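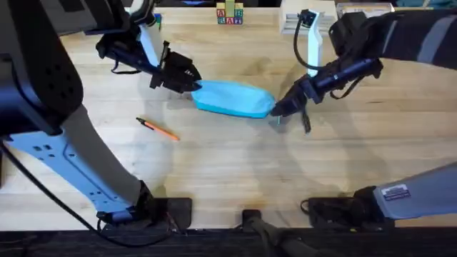
Two arms at the bench

The Edeo workshop occupies a former print store behind the Flinus arcade, and its members pay 14 pounds a month for the use of its benches. Until last July the room was known chiefly for furniture repair. It is now home to Plonura, a pair of robot arms assembled on the premises by six members, working in the evenings and at their own expense.

The arms are clamped to the front edge of a wooden table and face one another across it. The project has cost 3,000 pounds to date, the greater part of which went on motors. Smaller parts were made in the workshop, and several had to be made again. An early set of fingers, supplied by the Akpalu parts exchange, proved too smooth for cloth and was withdrawn.

Cloth remains the main concern. A wooden block keeps its shape when it is gripped, and the arms were handling blocks within weeks of first being switched on. A pencil case gives way under the fingers, and its zip must be pulled along a line that shifts as the fabric bends. 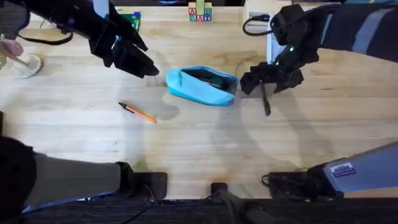 One arm must therefore steady the case while the other does the finer work, and the timing between the two has taken up most of the winter. Members keep a written log of every attempt. The best evening so far brought up to 70 attempts, although the log records a good number of these simply as "dropped".

The group has set out its next steps in a short paper dated 2019-02-25. It asks for a second table, better lighting over the first and a fixed place to store spare cable. Putting a pen away and closing the zip is listed as the task for the coming season — with the pen to be placed by hand at first, should the arms require it.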